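Reading and Keeping a Household Paint Record
Handout 3, Evening course in the upkeep of older flats, Corkmont Adult School
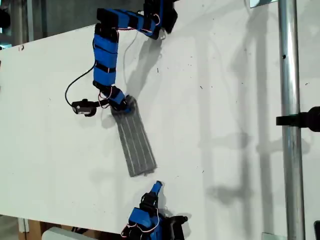 Kristine Marquez wrote to me after the second evening that she does not see why a person should write down paint at all, when one can take a chip of it to the shop and have it matched. It is a fair remark and I start with it. The machine in the shop reads the colour of the chip as it is today, after years of sun and kitchen air. If you repaint the whole wall, this is good enough. If you repair a patch the size of a plate, the match will be to one spot only, and a little further along the same wall it will look wrong. The shop also cannot read from a chip what kind of paint it is, or what lies under it.

So these notes are about the record. We will use them again in the fourth evening, when we come to woodwork, so please keep them.

1. What a paint record is

It is a list, on paper or in a file, with one entry for each painted surface in the home. A surface means something you would paint in one go: the ceiling of the hall, the walls of the hall, the doors of the hall. Do not make one entry for a room. In a room the ceiling, the walls and the window frames nearly always have different paints, and when they are put together in one line the line is soon useless.

Each entry needs:

Place (room and surface)
Maker and name of the paint
Colour code, and the base if the tin gives one
Sheen: matt, eggshell, satin, gloss
Water-based or oil-based
Primer, if any, and number of coats
Month and year
Remarks

The base is often forgotten. When a shop mixes a colour, it adds the pigments to a white, medium or clear base. The same code in another base gives another colour. The label on the lid of a mixed tin normally has both. Copy it before you open the tin, for the obvious reason.

2. Colour names and codes

Names are not to be trusted. Makers change them, and two makers can use the same name for different colours. In my own flat the hall was painted in a white from Tridard, and when I came back for more the white had the same name but a new code. I bought it by the name. The difference was small on the card and quite visible above the door.

Write the code exactly as printed, with the letters, the spaces and the hyphens. If the colour was mixed by hand or changed after the first mixing ("a little darker, please"), ask for the formula to be printed again after the change. The shop does not always do this by itself.

A painted card is better than any code. Take a piece of stiff white card, give it the same primer and the same number of coats as the wall, and write on the back what it is. Keep it in the dark, in an envelope. A card on a window sill will fade in the same way as the wall does, only faster.

3. Sheen

Students ask about colour and forget sheen, but a repair in the right colour and the wrong sheen is seen at once when the light comes from the side. The words for sheen are not fixed between makers. What is satin from Leinonen may be closer to what another maker calls eggshell. For this reason the record should have the maker next to the word, and the word as it is on the tin.

Exercise for home. Stand close to one wall in the evening with a lamp held near the surface and look along it. Mark on a sketch of the wall where the surface shines more or less than the rest. These are in most cases old repairs, or places that were rubbed when cleaned. Bring the sketch.

4. Water-based or oil-based

For walls the answer is usually simple. For doors, skirting and window frames in older flats it is not, and it matters, as many water-based paints hold badly on old gloss which was not sanded and primed.

A simple test: clean a small hidden spot with soapy water and let it dry. Rub it with a white cloth wet with methylated spirit. If colour comes off on the cloth and the paint becomes soft, it is probably water-based. If nothing happens, it is probably oil-based. I write "probably" in my own record too, and I ask you to do the same. Open the window, wear gloves, and keep the cloth away from any flame.

A warning about age. In old houses the lower layers may contain lead. Do not sand dry, and do not burn paint off, before you have tested it. Test kits are sold for this, and a laboratory will give a surer answer. We will speak of this at length in the fourth evening, but if you have small children at home please do not wait for it.

5. How much was used

This column is not necessary, but it saves money. Write how many litres you bought and how much was left. Tins give the coverage in square metres per litre, and it is given for a smooth surface that does not drink. Old plaster drinks.

Worked case. A wall is 3 metres high and 9 metres long, so 27 square metres. Two coats make 54 square metres. The tin says 12 square metres per litre, which gives 4.5 litres. The owner bought 5 litres and was short before the end of the second coat. In her record she can now write the true coverage for this wall, and next time she will buy 6 litres in one visit, all from one batch.

The batch number belongs in the remarks. If you have tins of two batches, pour them together in a clean bucket and stir well before you begin.

6. What to do when there is no record

Most of you are in this position. Begin with the tins in the cellar. Ask the neighbours — in a block where the stairs and the doors were done together, somebody may still have the invoice. Ilídio Pacheco found the code of his front door in this way, on a bill from August for the whole staircase, with the Camine paint shop's stamp and the primer written under it by hand.

If there is really nothing, write an entry all the same, with the place and the word "unknown". Add what you can see and what the test in part 4 gave. An entry with gaps is still of use, and the next person to paint will fill it.

7. Keeping the leftovers

Press the lid down all the way round, with a piece of wood laid over it so that the rim is not bent. Write the room and surface on the side of the tin, not on the lid, as lids get exchanged. Water-based paint must not freeze. An unheated balcony is a bad place for it. Small rests of 600 millilitres or less keep better in a glass jar filled near to the top, with the label copied on to it.

Paint that smells sour or has lumps which do not stir in should go to the waste station. Do not pour it in the sink.

For the next evening

Fill in the record for one room, all surfaces, and bring one painted card with its back written. Those who rent should read their contract for the part on redecorating and note what it says about colours. We will compare the wordings, and I will return the sketches from part 3 at the end.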